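Nutel extends regional table tennis coverage for two further seasons

3 February 2020

Nutel has reached agreement with the Flelholm Table Tennis League to stream all of its fixtures until the end of the season after next. The arrangement replaces the single-season contract signed in October, under which only the top division was shown. Both divisions are now included, together with the Thammasiri Cup and the junior finals.

Subscribers will be able to watch 40 league evenings in each season, with a full replay available from the following morning. Matches in the top division will carry English and Thai commentary. Second division matches will be shown with venue sound only for the present, although the league has asked that this be reviewed before the second year begins.

The cup final remains free to view. It drew an audience of 703 on the league's own page last season, and the league's management board made its continued availability without a subscription a condition of the new contract.

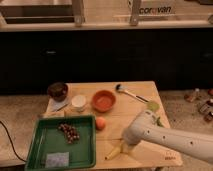

Thanakorn Somboon wrote to this newsletter in support of the change, but asked that start times be fixed well in advance. Members who work evening shifts, he pointed out, had missed several matches last season when the order of play was altered on the day, and the replays had been labelled by court with no mention of the players.

The league accepts both points. The order of play will be published 20 days before each round and will be altered only where a venue becomes unavailable. Replays will be listed under the names of the two clubs and the players in each rubber. Nutel has also undertaken to keep results out of the replay titles — a request made by nearly every club that answered the autumn survey.

Production will be handled by Itumard, which already supplies the scoring graphics for the cup. Clubs hosting a streamed fixture are asked to provide a power supply on each side of the hall and to keep the umpire's approach clear of bags and spare barriers. Sombat Mahawong will write to club secretaries with the technical requirements for their venue.
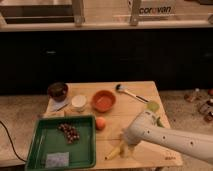

Clubs opening their halls to supporters on streamed evenings may apply to the hospitality fund, which stands at 1,000 pounds for the season. Grants cover hall hire and simple refreshments for visiting teams. The latter need not be elaborate: a bunch of red grapes on a green plastic tray, as shown, falls well within the terms, as do sandwiches and hot drinks. Alcohol is excluded. Applications should be made through the club secretary before the fixture takes place, and receipts must be kept until the end of the season.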